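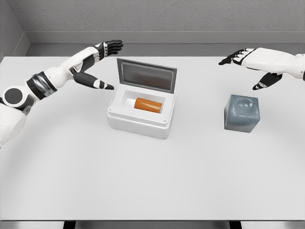
The cool box task in the simulator: two arms, a box with its lid up, an orange bottle inside and the block on the right.

Teaching by hand: what 1,022 demonstrations bought us

Readers of the September issue will remember that Kollo had signed up for a trial of remote-controlled teaching, and that I was grumpy about it. Several of you wrote in to ask how it went. I have now spent a fair amount of time with the people doing it, and I am still grumpy, though about different things.

The pitch from Brestix, who supply the software, is easy to follow. A person puts on a headset and a pair of gloves, moves their own hands, and a pair of robot hands on the screen moves with them. Each go at the task is saved. Feed enough of these into the training and the robot learns to do the job without anyone wearing the gloves. All of it happens in simulation to begin with, so no bottles get broken and no fingers need replacing.

The task we picked is packing a cool box. Bottle in, cold block in, lid shut. Gopinath Ramasamy wrote the task sheet and kept it short on purpose, on the grounds that a pharmacy dispatch bench does this all day and any new starter has the hang of it by the first tea break.

The gloves are where my doubts began. Maarten Dierckx did most of the early sessions and his hands are large. The simulated hands are not his hands. He closes his thumb and finger and feels them meet, while the robot's thumb on the screen is still some way short of the bottle. So he learned to over-close. He also learned to come down on the block from above with the fingers spread, wait a beat, then grip, which is nothing like the way he would pick up a block at home. When I asked him who was being taught, him or the robot, he said he had wondered about that himself.

Nothing in the bottle or the block pushes back, either. The gloves buzz when there is contact, and a buzz does not tell you that a smooth block is about to slide out of your grip. Hanneke Goossens, who took over the second half of the sessions, turned the buzzing off after a while and worked by eye. Her runs were quicker. Whether they were better teaching is anybody's guess, and I have heard both answers from Brestix in the same phone call.

Now the numbers. We saved 1,022 demonstrations. Of those, 670 were kept for training. The rest went for all sorts of reasons: a dropped bottle, a hand passing through the side of the box, an operator stopping halfway to scratch their nose. The original plan said 200 would be plenty. Then it was 1,000. I would like to see the next supplier write down the figure beforehand and stick to it.

What did we get? In the simulator, with the box and the block put more or less where they were during the sessions, the trained hands do the packing well. I watched them for most of an afternoon and found it rather pleasant. Turn the box a quarter of the way round and things go wrong. The right hand goes for the block as usual, the left goes to where the bottle used to be, and then it stays there, fingers open, for as long as you care to watch.

Cristóvão Marinho at Brestix says this is a matter of variety, and that the cure is more sessions with the box in odd positions. He may well be right. It is also what I would say if I charged by the session.

I put the same complaint to Patricio Robles, who does setting-up work on the Firon line and has taught arms the old way for years, by taking hold of them and dragging them through the motion. He was kinder than I expected. Dragging works for one arm with a simple gripper, he said, but you try dragging two arms with all those fingers at once. He reckons remote control is the only sensible way to show a robot something that takes two hands. He also thinks the lid should have been left out of the first round, as it is the fiddliest part and has eaten up most of the operators' patience.

The next stage is meant to move from the simulator to a real bench. There is a quote in from Okabe for the hands, and I have been asked not to print it. My own view is that we should hold off until someone has shown the trained hands coping with a turned box, a bottle of another size and a lid that has only been left half open. Those are ordinary things on a packing bench -- they happen before nine in the morning.

Anyone who wants to try the gloves can do so over lunch in the training room. Bring your own wipes. Medium hands seem to do best.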